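Bedroom Laundry and Louvered Wardrobes: Frequently Asked Questions

Munro Household Care Pages
Maintained by Ross Forsyth. Last revised in April.

Scope

These answers cover sorting and folding clothes on a bed, storing them in a wooden wardrobe with louvered doors, and looking after the bedding and curtains in the same room. Washing machine programs are covered on a separate page.

Can a bed be used as a folding surface?

Yes. A made bed gives a wide surface at a workable height. Pull the blanket flat and smooth the area where garments will be laid out. Clothes must be fully dry. A damp waistband left on a blanket for an hour will transfer moisture to the layer underneath.

Move pillows and plush toys to the head of the bed before starting. Small boxes can stay if they are clear of the folding area.

In what order should mixed items be sorted?

Take out the socks first. They get caught inside larger garments, particularly in waistbands and sleeves, and are easily folded in by mistake. Next, separate tops from bottoms. White cloths go in their own pile.

Hold a sock by one end and let the rest hang. Twisted ribbing straightens under its own weight in most cases, and a short pull on the cuff takes care of the remainder. 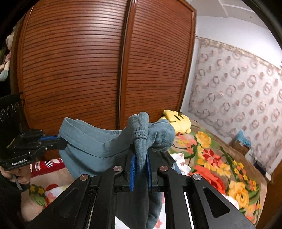 Gray-blue sock and teal-blue garment, with the louvered wardrobe behind.

How should socks be paired and stored?

Lay one sock on the other, heel to heel, and fold in thirds. Do not turn one cuff over the pair. The cuff stays stretched for as long as the pair is in storage, and the elastic loosens earlier than it should. Folded pairs stand upright in a shallow box. The Ostidik drawer insert holds 6 pairs per row if the socks are ankle height, fewer if they are longer.

How are thick or soft fabrics folded?

Lift the item from the middle, shake it once, and lay it face down. Fold both sides in, then fold from the hem toward the collar. Two folds are enough for heavy fabric. A third makes a block that will not stack and leaves a hard crease across the front.

If the item is badly crumpled, open it out completely and start again. Folding over existing creases sets them.

What does a louvered door do for stored clothes?

The slats let air pass between the wardrobe and the room with the doors closed. This slows the build-up of stale odor and reduces the chance of mildew on items at the back. It does not replace airing the room. Leave a gap between the clothes and the inside of the doors so the slats are not covered.

How often should the slats be dusted?

Every two weeks in a room where bedding is shaken out, once a month otherwise. Close the doors and work from the top slat down with a dry cloth wrapped over a flat ruler. For corners, use a soft paintbrush. Water should not be applied directly to the wood. If a slat is sticky, wipe it with a barely damp cloth and dry it at once.

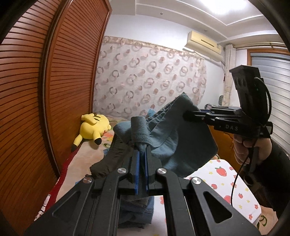

Cuter slat brushes clean several slats in one pass and are suitable for painted or varnished doors. Check the slat spacing before ordering. The narrow model does not fit older wardrobes with wide gaps.

Do printed bedsheets need separate treatment?

Wash strong reds apart from white items for the first few washes. Turn pillowcases inside out. Prints last longer when dried out of direct sun. Fold sheets with the print facing inward if they will be stored for a full season.

Can sheer curtains be washed with the sheets?

No. Sheer fabric snags on zippers and is pulled out of shape by the weight of wet bedding. Wash curtains alone in a mesh bag, on a cold delicate cycle, and rehang them slightly damp. A valance can go in the same bag if the label permits. Check scalloped edges for loose stitching first.

How long does a blanket need to air?

Fold it back from the sheet for 30 minutes after getting up. A blanket coming out of storage needs half a day over a rail.

Which storage boxes fit under the bed?

The Plellivton low box comes in two lengths. Part 217 fits a single bed frame, part 286 a double. Both need 100 millimeters more clearance at the side than the box is wide, to allow for the handle. Measure from the floor to the lowest slat, not to the side rail.

Corrections to this page can be sent to Ross Forsyth through the contact form. Include the heading of the question concerned.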